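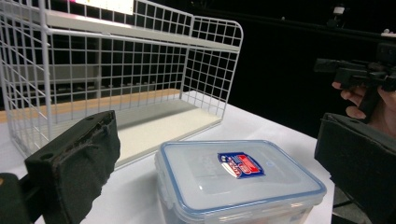

A lidded food container between the padded fingers of a hand-held gripper, with the two-tier wire rack behind it.

The engineer who runs the gripper trials at Vukstead has a rule for new fingers. They must first go through a week of kitchen things, and only after this week is she willing to hear an opinion about them.

"Everybody wants to start with a cube," she says. "A cube tells you that your motor works. I knew already that my motor works."

We spoke in June, in the room where her group compares two hand-held grippers before one of them is fixed to an arm. She asked that I don't use her name, as the choice is not yet made and both suppliers read this site. The first gripper is the Tamayo, with a long handle and a quite heavy body. The second is the Clomance, which is lighter and closes with a softer spring. Both have a camera on the tool, and both can be fitted with the same finger blocks. For the present round these are covered with black padding.

I asked why they work by hand when the arm is standing in the next room.

"With the hand I can try 82 grasps before lunch," she answers. "With the arm I would still be discussing the speed limit with my colleague. And in the hand you feel when the object begins to turn. No graph has given me this feeling so early."

Plastic food containers are among the objects she returns to most often. The body is frosted and the lid is clear, so the camera receives reflections from the lid and not much from the sides. The blue rim helps, she says, and so does a sticker if there is one, because it gives the software something to hold on to. For the fingers the difficulty is another one. The rim is wider than the body, and a finger that comes too high will press on the lid only.

"If you take it by the rim, you are lifting the lid and you hope that the rest is coming too," she says. "Usually it comes. I don't like usually."

The group's score sheet has 17 lines, from the angle of approach to the noise of the spring. She admits that she reads perhaps four of them. The one she reads first is called "second try", and it is a simple count of how many times the person had to open the fingers and begin again. In the last round the Tamayo needed fewer second tries with containers, and the Clomance needed fewer with soft packets. With cups there was no difference that she would defend in front of a customer.

The padding has its own story. The first fingers were bare, and they slid on smooth lids. Then came a thin rubber, which held very well but did not want to let go. The padded blocks are a compromise, and they wear at the edges. She changes them after 1000 closings, or earlier if the surface becomes too rough.

"A worn pad is not always a bad pad," she says. "But you must write down that it is worn. Otherwise in two months you compare a new finger with an old one, and you believe you compared two grippers. I did exactly this in my first year here."

The wire rack is also part of the test. Its grid is regular, and a regular grid is unpleasant for depth cameras, which sometimes match one square with its neighbour. Her group found that the camera on the Clomance was disturbed more by this, mainly when the tool came in from the side at a low angle. The supplier sent new settings and the result became better, though she would like to repeat the round before she says how much.

For the control she prefers Deta, a small controller that the group already uses on another line. It can read both grippers without changing the cable, and this was for her a stronger argument than any figure in the brochure. What she misses is a clear signal for partial closing. At the moment Deta reports the fingers as open or closed - between these two the operator must look.

And if she had to choose today?

"Tamayo for the shelf work, because of the grip. But my wrist would choose Clomance," she says. "After two hours with the heavy one I start to hold it differently, and then my data is also different. On the arm this doesn't matter, of course. The arm has no wrist to complain with."

The next round adds glass jars and bags with a zip. She has asked both suppliers for a second set of fingers, a little longer, so that the tool body stays further from the rack when it reaches to the lower tier. One set has arrived.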